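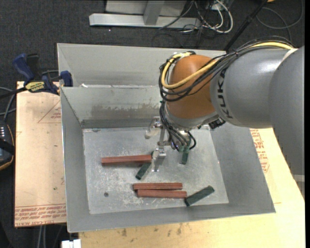

Reddish-brown and dark green blocks on the scuffed floor of a sheet-metal bin.

Jolene Grimshaw wants it on the record that she likes blocks. She raised two kids on them. What she doesn't like is being told that a block is a system, and the word "system" appears on the first page of the Modanel catalog more often than the word "block" does.

So when I drove out to see her and Delia Nedelcu, who designed the Modanel set for Hornier, I expected an argument, and I got most of one.

Nedelcu's case is simple enough. The set uses long, narrow pieces in a reddish brown and shorter ones in dark green, and the two are meant to be read together. "You have one length that spans and one length that holds up," she says. "A child of four gets it without a word from me. The color tells you which job it does."

Does it? I asked whether a four-year-old had ever been observed caring about that. Nedelcu laughed, then took the question more seriously than I'd meant it. She had watched plenty of kids use the long ones as roads and the short ones as cars, she said, and she didn't consider that a failure.

"Then the color isn't telling them anything," Grimshaw said from the other side of the table. "It's a brown road and a green car."

Grimshaw buys for Flamton, a shop with a back wall of building toys and a customer base that reads labels. She stocks Modanel. She also stocks Niazi, which costs less and comes in one color, and she says parents standing at the shelf can't explain why they would pay more for the first. "They pick up the green one and they say it's nice. It is nice. I can't put 'nice' on a shelf card."

The muted colors bother her for another reason. Adults love them, she says, and adults are the ones with the credit card. I have to side with her there. A good many toys are now sold in shades that match somebody's couch, and I've yet to hear a convincing account of what the child gets out of it. Nedelcu doesn't try very hard to give one. "I chose them because I wanted to look at them every day for a long time," she says. "I was going to be the one looking."

She is firmer on wear. Hornier's brochure says the finish will "last for generations," a line she didn't write and would like to see gone. "We have been selling it for three years. Which generations?" What she will say is that edges go first, well before faces, and that a big metal bin is harder on a block than a rug is. She doesn't think a marked edge matters. Grimshaw doesn't either, but she says her customers return things over less.

The full school set runs to 2570 pieces, a number I had to ask her to repeat. Nobody at the table could tell me what a classroom does with that many. Nedelcu admitted that the size came out of a sales meeting, and that her own preference was for 700. "With 700, two children have to negotiate over the last long one. That's the part I like." Grimshaw thought that was the first sensible thing she'd heard about the product all afternoon, and said so.

They kept at it for a while -- over the missing half-length piece, which Nedelcu refuses to make and Grimshaw gets asked for, and over the box, which neither of them can defend. It takes seven flaps to close.

I asked Nedelcu whether the set would sell as well if the word "system" came off the catalog. She said she'd asked Hornier the same thing in November and was still waiting to hear.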